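Sorting out the shoes by the back door

October 8, 2023

We have been in the Villalba Street house for 18 months and the shoes have been a mess for all of them. The back door opens straight into the laundry, which is narrow, and everyone kicks their shoes off in the first metre of floor. In September I tripped on a gumboot while carrying a full basket of wet towels and decided that was enough.

I looked at a proper shoe cabinet first. The one I liked was 30 centimetres deep, and with that against the wall the laundry door would only open halfway. A rack was the next idea. We had a rack in the last place, and the shoes ended up in front of it.

So I went with a tub. I know the tidy people don't like tubs because things get buried, but the kids will throw a shoe into a tub and they won't line one up on a shelf. The neighbour, Nicanor Ocampo, has had one on his verandah for years and his floor is always clear.

I got a big red plastic one with ribbed sides and a thick rim. It was $28 at the hardware place on the Urneck road. They had a grey one for less, but I wanted something the kids would notice. The rim is rounded, so it's comfortable to carry when it has to come out for mopping.

Before anything went in I wanted to go through what we had. I did the slippers first, up on the table with the tub, as it saves my back.
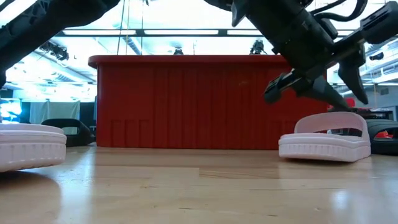

What stayed and what went

Slippers stayed, including the pale pink ones. They get worn every morning from about April on, and they're light, so they go in last and sit on top.

School shoes don't go in the tub. They live in the bedrooms now. This was my partner's idea and it has stopped the 8 am search, mostly.

Gumboots stay outside under the eave, upside down. They were taking up more room than everything else put together.

Thongs were the worst of it. We had several without a partner and a pair that had gone hard and cracked across the toe. All of those went in the bin. Two pairs of outgrown runners were still good, so I washed the laces and dropped them at the op shop in Ikel along with some jumpers.

It took most of a morning – longer than I'd planned, as I stopped to scrub the laundry floor while it was clear. There was a fair bit of sand down behind the washing machine.

The tub goes just inside the door on the left, with an old towel folded in the bottom for the grit. I'll shake that out when I do the mats. If it starts to overflow, something has to leave. I might look for a second, smaller one for hats and sunscreen before summer, but it would have to fit on the shelf over the trough and I haven't measured that yet.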